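Jono (software)

Jono is a software package for recording, aligning and replaying demonstrations made with hand-held grippers. It was developed in Brarkville by the engineering firm Villalobos and is used mainly to prepare training data for two-arm manipulation policies. The package covers time synchronization, pose tracking, gripper width estimation and trajectory export. It does not control a robot directly. That job is left to Halow, a separate motion server from the same firm.

Overview

A demonstration in Jono is called a take. Each take holds one video stream per gripper, an optional head-level stream, inertial readings and a short text label naming the task. Streams are stored as they arrive and are never resampled on disk. Alignment is computed later and saved as a small side file, so a take can be realigned with newer code without touching the original recording.

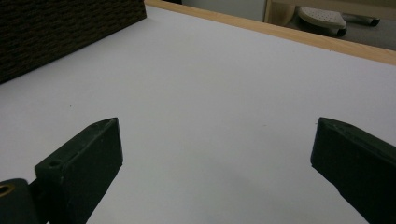
Pose tracking uses visual-inertial odometry. The tracker picks out corners and textured patches, follows them between video frames and combines the result with the inertial readings. Plain surfaces are a known weak point. When a blank tabletop takes up most of the view, few usable features remain, and the estimate leans on whatever can be found along table edges, in the room behind, or on textured objects such as baskets. Jono logs the feature count for every video frame and marks any stretch where it falls below 19. Marked stretches are kept in the take but left out of export by default.

Gripper width

The opening between the fingers is estimated from video alone. A segmentation model labels the finger pixels, and a calibration table turns the distance between the tips into a width. The table is built once per gripper by opening and closing it slowly through its full travel. Early releases looked for printed markers on the fingers. Support for these was dropped in the December release, though old takes with markers can still be read.
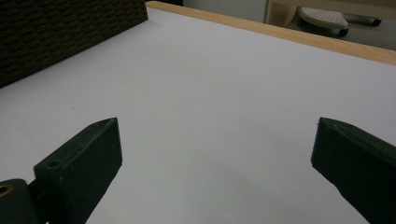 Because each gripper is mounted in a fixed position relative to its camera, the fingers always appear in the same part of the view. Jono masks this region before tracking. Without the mask, the tracker can lock onto the fingers themselves and report that the camera is standing still – an error that was common in the first versions and is still seen when the wrong mask file is loaded.

Two-handed takes

For tasks that need both hands, the two gripper paths must be placed in one shared coordinate system. Jono builds a map from a slow sweep of the work area and then locates each gripper in it. The head-level stream, when there is one, serves as a check. Long, thin objects held at both ends are the hardest case. An error in either path changes the distance between the grippers, and on replay the object would be bent or pulled out of the fingers.

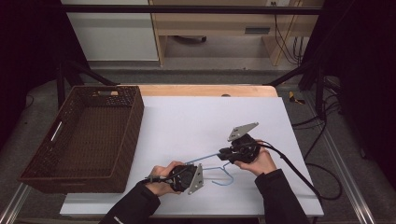

A relative pose filter was added to deal with this. It looks for periods when both grippers are closed and limits how quickly the distance between them may change. The filter is off by default, as it gives poor results with cloth and other soft items.

Export and replay

Takes are exported in blocks of up to 200, and a single project may hold 2,000. Exported paths can be sent to Halow, which checks them for joint limits and collisions before any motion starts. Paths that fail are returned with the time of the first fault. The default limit on take length is 900 seconds and can be changed in the project settings.

See also

Visual-inertial odometry
Imitation learning
Hand-eye calibration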